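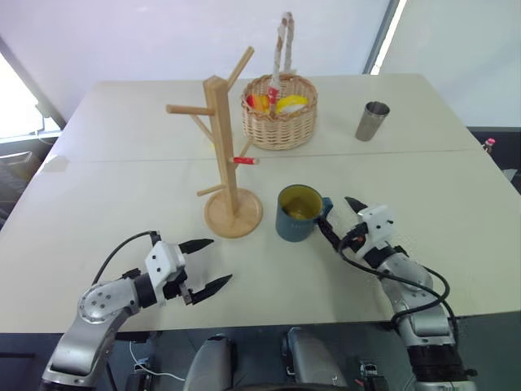

Subject: Re: [clurnarum-robotics] mug task, where are we

Hi all,

Sorry for the slow reply, I had a lab report eating my whole week. I'm going to answer Somkiat's questions inline and then ramble a bit at the bottom, so skip down if you only care about Saturday.

Somkiat Srithong wrote:
> Before we lock in the task list for the Illano meet I'd like to
> know a few things. First, are we still hanging the mug with the
> right arm, or did you switch?

Still the right arm. The handle faces right when we set the mug down, so the right gripper can come at it without reaching across anything. We tried a few with the left arm and it kept wanting to go through the tree to get there (you could hear the whole room breathe in). I'd like to keep the left arm for steadying the base, if we can get that working at all. The base is round and it loves to spin when the mug touches a peg.

> Second, which peg counts? The rules just say "on the tree."

I wrote to the organizers and they said any peg, as long as the mug stays up for 4 seconds after the gripper lets go. So I put red tape on the short peg that points right, and that's our target. I left the end bare so the handle has plain wood to slide onto first. The top right peg is tempting because it angles up and the mug can't slip off, but you have to lift so high that the wrist gets close to its limit. If somebody wants to prove me wrong, please do!

> Third, how many practice runs do we have recorded, and are they
> any good?

We have 56 that I'd call good. There are more on the drive, but I went through them with Dranell open on the other screen and threw out anything where the person driving stopped to think for ages, or bumped the tree and carried on like it never happened. Last year's team told me they had some 500 by the time they went to Illano, and I don't think we need that many for one mug, but we do need more than we've got.

> Last thing. Is the basket task still in? I heard two different
> answers at lunch.

It's in, at least for now. I taped the lower front of the basket handle in the same red so we all grab at the same spot. Tall handle, lots of room to get a finger under it, and I think it's the easier of the two by a long way. The part I'm less sure about is putting things in it. The wicker sides hide whatever is down low, so from the head view you only get part of each item, and the people driving have been guessing. My vote is lift and move only, nothing going in or out. The metal cup can be the extra if we have time, but it has no handle and I haven't found a grip on it that I like.

OK, the rambling part.

I think our biggest problem is that we all start differently. Some of us open the grippers wide before we begin, some of us leave them half shut, and one person (me) has been parking the left arm way too close to the tree. Could we agree that both grippers start open, with nothing in them, and the fingers pointing in toward the middle of the table? I've been doing it that way the last few evenings and the runs look a lot more alike.

Same with where the things go. I've been using the seam across the table as a guide. Cup on the far side of it, mug nearer to us, in front of the basket and to the right of the tree's base. Please move the mug a little every time, a couple of fingers' width is fine, but keep that general layout or we'll be learning four different tables.

Also, and I say this with love, watch the cable on the right gripper. It's got a big loop in it and it will catch on your sleeve if you lean in to reset the mug. Come around from the other side of the table instead.

For Saturday I've got us down for the Petchrat room from 10 a.m. I can stay until 3. I'd like to have 2 people driving and swapping off, plus one person resetting and one writing down which runs to toss. If you've never driven before, come anyway, it takes maybe half an hour before it stops feeling like you're wearing somebody else's arms.

Bring a charger for your own laptop, we're short again.

See you there,
your mug person

Comments on this message (3)

tallpegfan: I still say the top right peg. I'll come Saturday and show you, and if I lose I'll do the resets.

Somkiat Srithong: Thanks, this covers it. Fine with lift and move only for the basket. I'll change the task sheet tonight. Can you send me the note from the organizers about any peg counting, so I have it with me at Illano?

newbie_in_the_back: Is it OK to come at noon? I have a shift in the morning but I'd really like to try driving.

Clurnarum Student Robotics Club list archive | Contact the list owner | Copyright Clurnarum Student Robotics Club | Back to top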